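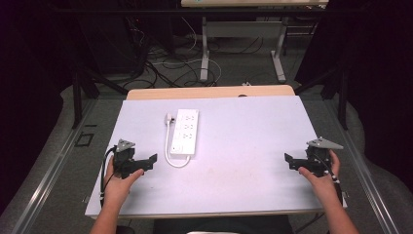

Self-custody for people who have only ever used an app. Start there, say it slow, half the room bought coins on a phone and never moved them. Ask for hands - who has a wallet with their own recovery phrase? Wait for it. Then the exchange thing. An exchange is like that white power strip, six outlets, one cord. Everybody plugs in to the same place, works great, until the cord goes. Don't push the comparison too far, last time someone asked about surge protectors.

NEXT. What you own on an app. You own a claim on coins, the company holds the keys. Fine for small amounts. Read the terms page, the bit on withdrawals, most people skip it. Some apps let you buy and sell but not send out - check BEFORE you buy.

Prelen story here, two minutes max. Kastriot Nikolaidis had 4000 dollars on Prelen, tried to move it in March, withdrawals paused for "maintenance". Got it back. Took six days and he did not sleep much. He's ok with me telling it, he might be in the back row, wave.

Hot wallet vs cold wallet. Hot = on your phone, online. Cold = keys kept offline. Drimholm is the one I use for the demo, not paid to say so. Say that out loud. Fees - moving coins costs money, I paid 272 cents (say $2.72, gets a laugh or it doesnt) on the test send. Always do a test send. Small one first, wait, check the adress, then the rest.
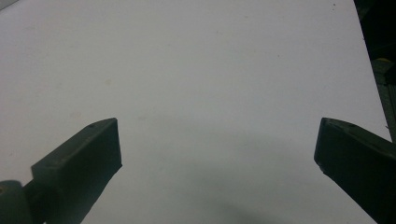
Recovery phrase. This is the slide that matters, slow down. Words on paper, in order, your handwriting. No phone photo, no email to yourself, no cloud notes. Start with a clean surface, pale and bare like this one apart from a smudge or two, nothing else on it while you write. Check each word twice. Then a second copy somewhere else, not the same drawer. Kos wallet users - different word list, see handout, don't mix them.

Taxes. One sentence only!! Moving between your own wallets is a different thing from selling, keep records of both, ask a tax person. I am not one. Zillcombe exports a spreadsheet, roughly 1286 rows for me last year, ugly but it works.

Questions people always ask:
What if I die - tell someone where the phrase is, lawyer or family.
What if the wallet company closes - phrase works in other wallets, mostley. Explain "mostly".
Which coin should I buy - no.

If time: fake support messages. Real support never asks for the phrase. Say it twice. Handouts by the door, link on last slide, mic back to the organizer.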